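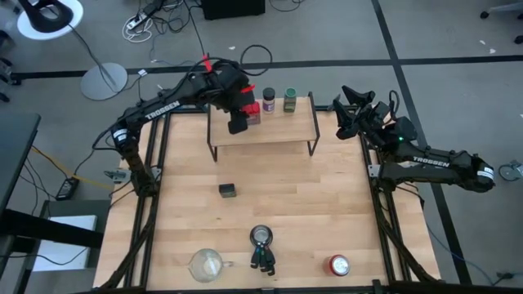
# flindstead-pantry

Volume-to-weight conversion table for dry pantry goods. One row per ingredient, preparation and measure. Plain CSV, UTF-8, comma-separated, header row included.

The table was started to replace the conversion chart in the Florkano recipe manager, which stored a single density per ingredient. That works for sugar. It gives poor results for flour, cocoa and ground spices, where the weight of a cup depends on how the cup was filled.

## Files

- `data/items.csv` – ingredient names and categories
- `data/weights.csv` – the conversion table
- `data/aliases.csv` – alternate spellings and regional names
- `scripts/check.py` – validates all three files

## Columns in weights.csv

| Column | Type | Notes |
|---|---|---|
| `item_id` | string | key into `items.csv` |
| `measure` | string | `cup`, `tbsp` or `tsp` |
| `fill` | string | `spooned`, `dipped`, `sifted` or `packed` |
| `grams` | decimal | mean of 5 weighings |
| `spread` | decimal | highest weighing minus lowest |
| `source` | string | `F` or `C`, see Sources |

All measures are US customary. Metric cups are not included and should not be derived by scaling the spooned values. 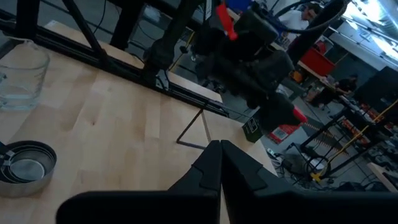
## Method

1. Bring the ingredient to room temperature in a closed container.
2. Zero the scale with the empty measure on it.
3. Fill the measure as given in `fill`. Level with a straight edge, except for `packed`, which is pressed by hand and then leveled.
4. Record the weight. Empty the measure, wipe it dry and repeat until there are 5 readings.

Dry goods are weighed in straight-sided metal measures. Liquid measures have headspace above the top line and cannot be leveled.

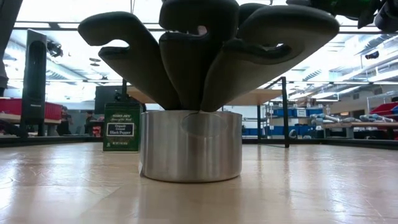
Teaspoon weights under 2 grams are taken as a batch of ten level teaspoons and divided. The kitchen scales in use read to 1 gram and are not reliable below that.

## Sources

Rows marked `F` were weighed in Flindstead. Rows marked `C` come from the Clisavberg notebooks, copied by hand and rechecked where the spread exceeded 5 grams per cup. Where both exist, `F` is used in the export.

## Known problems

- Ground spices vary by grind and age. Paprika and cumin have the widest spread in the table.
- Brown sugar has only `packed` rows.
- Dried herbs are listed as `rubbed` in some older aliases. The checker reports these as warnings.

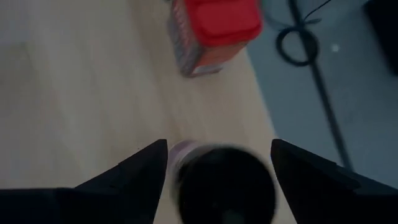 - Salt is split by crystal size. A plain `salt` lookup returns table salt.
- Lookups are limited to 1,000 rows per call in the Florkano importer. Split larger files first.

## Usage

```
python scripts/check.py data/
python scripts/check.py data/ --strict
```

`--strict` turns warnings into errors. Run it before sending changes.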